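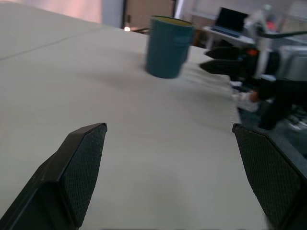
Two-arm cell: maintenance and set-up meeting
Minutes of the August meeting, Alcombe workshop, Friday, 10.00

Present: Yee-man Chang (chair), Rosario Bortolotti (minutes), two from the night shift, one from stores
Apologies: Drivach office

1. Minutes of the last meeting

Agreed as a correct record, apart from item 4, where "left gripper" should read "right gripper". RB to correct the copy on the shared drive.

2. Matters arising

The replacement emergency stop button has been fitted and tested from both ends of the table. Closed.

The quote for a second controller has not come back from Gidard. YC has chased it once and will phone on Monday if there is still nothing.

The label printer is still missing. Stores have looked. Carried forward.

3. Grip pads

RB reported on the pad check. The diamond pattern on the inner faces is still good across most of each pad, but there is wear towards the tips on one of the left gripper's pads. It can be felt with a fingernail more easily than it can be seen. The night shift had logged two slips on that side in the week before, both with smooth objects lifted close to the rim.

It was asked whether the slips could be put down to the closing force, as this was lowered in July. RB did not think so, as the right gripper was lowered by the same amount and has no slips logged. YC asked for the force to be left alone until the pads have been changed, so that only one thing is altered at a time.

Agreed: change both pads on the left gripper as a pair. Wipe all pads with a dry cloth at the start of each shift. No solvent. There was some discussion of whether a slightly damp cloth is acceptable and it was agreed that it is, if the pads are dried afterwards.

Stores have 11 pads in the drawer, one of which is the old pattern and should be thrown away. Reorder when the drawer is down to four.

4. Right arm cable
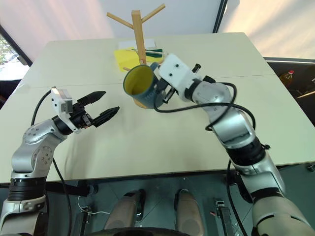
Reading time: 4 minutes

The black cable on the right arm hangs in a wide loop over the elbow and across to the wrist. The cable on the left arm takes a shorter route down the outside. YC would like the right one brought in closer, as a loop that size could catch on the mug tree when the arm is working at the far side of the table.

RB explained that the slack was left in on purpose when the wrist was last rebuilt. With less of it, the connector on the wrist mount was being pulled at full rotation and the signal dropped out. He had tried it with two clips on the forearm and the dropouts came back the same afternoon.

The night shift suggested one clip only, above the elbow, and a fabric tie in place of the plastic one so that the cable can slide a little. YC content to try this. RB to fit it and then turn the wrist by hand to both limits with the power off, watching the connector, before any run is made. After that, 20 slow cycles of the mug hanging routine at reduced speed with somebody standing at the stop button.

If the signal drops out again, go back to the present arrangement and move the mug tree nearer to the middle of the table. A longer cable was ruled out for now on cost.

5. Wrist mounts

Screws on both mounts were checked with the torque driver. One on the right mount took nearly a quarter turn. Thread lock to be used when the cable work is done. The mounts themselves show no cracks.

Reminder to all: if a mount is taken off for any reason the camera calibration must be run again, even if it goes back on with the same screws. This was missed once in July and a morning's work had to be repeated. YC has asked for a line to be added to the shift sheet.

6. Table and layout

The two panels of the table top had moved apart slightly at the seam. RB has pulled them together from underneath and checked the height across the join with a straight edge. It is within what we allow. He will check it again in 14 days.

The mug tree, sponge and mugs should go back to their start positions at the end of each shift. Pencil marks keep being rubbed off when the table is wiped, and tape shows up on the cameras. Stores to find out whether small dowel pins could be let into the top. YC not keen on drilling but willing to look at a sample on scrap.

Bags and chairs to be kept clear of the arms' side of the table. Anyone stepping in close to reset an object is to pause the arms first and say so out loud.

7. Joint noise

A clicking has been heard from the left arm at the second joint, mostly first thing. It goes after a few minutes. The joint was opened last year by Chang Engineering (no relation to YC) and they have offered to look at a recording before sending anybody. Night shift to make one from cold. No change to the running hours in the meantime.

8. Any other business

The lubricant cupboard key is now on the hook inside the office door.

Logbook entries are getting very short. "Fixed" on its own is no use to the next shift. Please write what was done and which arm.

Actions

RB: correct previous minutes; change left pads; fit clip and tie; slow cycles; recheck seam
YC: chase Gidard; amend shift sheet
Stores: discard old pad; dowel pin sample; label printer
Night shift: recording of left arm, second joint

Meeting closed 11.12. Next meeting to be fixed once the cable has been tried.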